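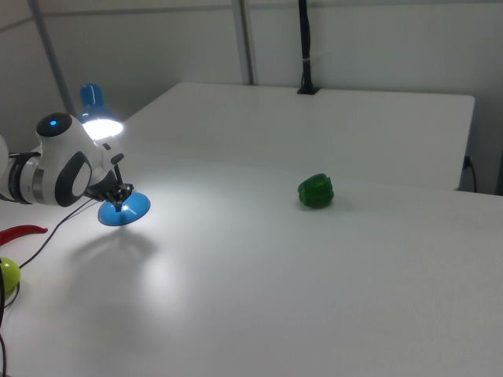 ## Enberg Kumarari headphone amp: nine weeks in

Melina Manolakis lent me hers in September and told me it would change how I hear drums. I've since bought my own for $167, and I'm still waiting.

The pitch is that a small box between your laptop and your headphones will make streamed rock records sound like the master tape. I tried it on Jokdale's second album, which I know well enough to hum the tape hiss, and on a pile of live metal bootlegs. The bass is firmer. Cymbals have a bit less fizz. With the volume matched, I picked the right source over half the time, but not by enough to brag.

What I do like:

- It drives my old 80-ohm pair without strain
- The volume knob is stiff and doesn't drift in a bag
- No app, no account

What I don't:

- The "Stage" switch just adds reverb – bad reverb, and a click when you flip it
- It runs warm enough that I moved it off my record sleeves
- The manual claims 888 hours of "burn-in" before you should judge it, which is a handy number if your return window is 30 days

Eftychia Tsolakis, who mixes for Dimitriou, plugged in for one song and asked if it was on. I think she was being mean, but I checked.

If your laptop's headphone jack hums or can't get loud, this fixes that. A cheaper dongle might too, so try one first. I'm keeping mine for the knob. Two and a half stars.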